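Search this site Go

Wallner Long-Handled Weed Puller: one season on the community plot
November 18, 2022
4 min read

I held off buying one of these for years because I thought they were for people with tidy little lawns. Our patch at the Nillville field is anything but. It's the strip between the bottom fence and the ditch, and by April it was solid dock and dandelion with a few thistles thrown in for fun. Trilok Bajpai, who gardens the next plot up, lent me his Wallner for an afternoon and I ordered my own that same evening (sorry, knees, I should have done it sooner!).

So, the basics. It's a long steel shaft with a claw at the bottom and a foot pedal on the side. You center the claw over the weed, step down, lean the handle back toward you and up comes the root. Then you slide the grip and the claw spits the weed out into your bucket. Mine is the 40 inch model. I'm fairly tall and I wouldn't want it any shorter.

In damp soil it's a joy. The morning after a good rain I cleared a stretch 70 feet long before lunch and got most of the dandelions out with the whole taproot on. Dock is harder. Young ones come up fine, but the big old crowns snap off and you still need a fork for those. And once the clay bakes hard in summer you might as well be stabbing a parking lot – I gave up and waited for the weather to break.
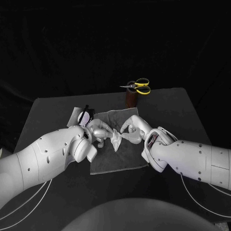
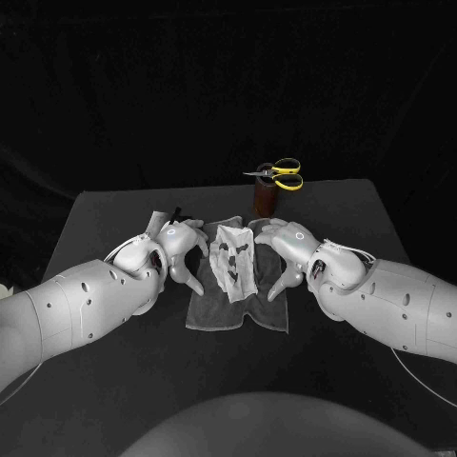

Gray towel on the tabletop, both times.

Now the gripes. The ejector clogs. Sticky clay packs up between the claws and after a dozen weeds it stops sliding, so I carry an old paint scraper in my back pocket and clean it out as I go. The foam on the handle also started to split at the top by midsummer. A wrap of tape fixed that, but at this price I expected better foam.

I did try the Petico version too, which Sneha Chaturvedi keeps in the shared shed. It's lighter and nicer to carry across the field, and it has 2 fewer claws, which means less clogging but also more broken roots. The pedal feels bendy under a heavy boot. For a few weeds in a lawn I'd take the Petico. For rough ground, the Wallner, easily.

One more thing: it leaves holes. On the plot I just kick them in, but on the mown path I went back with a bucket of soil and some grass seed, and they'd greened over in a few weeks.

Would I buy it again? Yes, and I've already told Urmila Katiyar she can borrow mine for her thistles, as long as she brings it back clean.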